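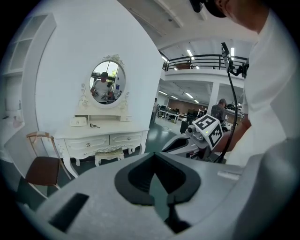
Ground floor at the Lendport open day, dressing table corner, with one of the hand-held grippers at work.

Lendport open day – anyone else go?

skason_lad
Just back and my feet are killing me, but what a good afternoon. I went mostly for the robotics demo, because my sister-in-law wouldn't stop going on about it, and I ended up staying till they started putting chairs away. The hand-held grippers were the best bit for me. You hold the thing, do the job yourself, and the recordings go towards teaching a robot arm to do it later. The chap showing us had a white cube with black square patterns on his, which is the marker they use to work out where the gripper is. I asked far too many questions (sorry to whoever was behind me).
Did anyone else make it? And did anyone get into the talk upstairs? It was full by the time I found the stairs.

OhemaaA
I was there! Probably the one behind you, ha. I loved the dressing table, all those carved legs and the scrolly bits round the mirror. My nan had one not far off it. I'd gone in expecting conveyor belts and got bedroom furniture, and I was very happy with that.

1647_Phil
Went, wasn't convinced. Someone picks a thing up, someone puts a thing down, everyone nods. I've had 30 years on packing lines and I wanted to see an arm doing the work with the person standing well back. If you advertise a robot demonstration, show me a robot.

skason_lad
Fair enough Phil, the poster did oversell it. But Esi Bawa said at the start that the afternoon was about how they collect the examples, and I thought she explained it well. You can't have the clever arm without somebody doing the dull part first.

1647_Phil
I missed the start. Parking.

Naa Essien
I got into the talk, it was Lamisi Akolgo and she was great, very quick, lots of slides. She spent a good while on mirrors! A camera sees the table and then it sees half the room again in the glass, the person included, and the software has to cope with that. Look at the mirror in the photo, you can see the fella in the white shirt and cap facing you, and the window and greenery as well. I'd never have thought of that as a problem.
She also said home furniture is harder than factory stuff, what with the little round knobs and drawers that stick.

OhemaaA
Drawers that stick, she should come to mine.

marrowfat
Bit of a sour note from me. I do care work, and I'm wary every time someone says this will "help people at home". Help who? I've got clients who'd be frightened to death of an arm opening their drawers. I asked Santino Olivares about it over the tea and he was polite, but I came away without a proper answer.

Naa Essien
I'd take a robot that fetched Mum's tablets, if I'm being truthful. She'd grumble for a week and then give it a name.

marrowfat
And who does she ring when it drops them under the bed?

Naa Essien
Me, same as now.

1647_Phil
Marrowfat's right. I'd sooner see the money go on wages.

skason_lad
I don't think it's one or the other, but I'm not going to fall out over it – I've got to sit next to Phil at the Agbenyega quiz.
Anyone know if there's another one coming? I'd like to bring my 2 lads, they'd love a go with the grippers.

OhemaaA
The woman on the door said they do it every 3 months and the next one has arms running. Get there early if you want the talk, and don't park by Iradent, they've started ticketing.

1647_Phil
If there's an arm running I'll come. Where's best to park then?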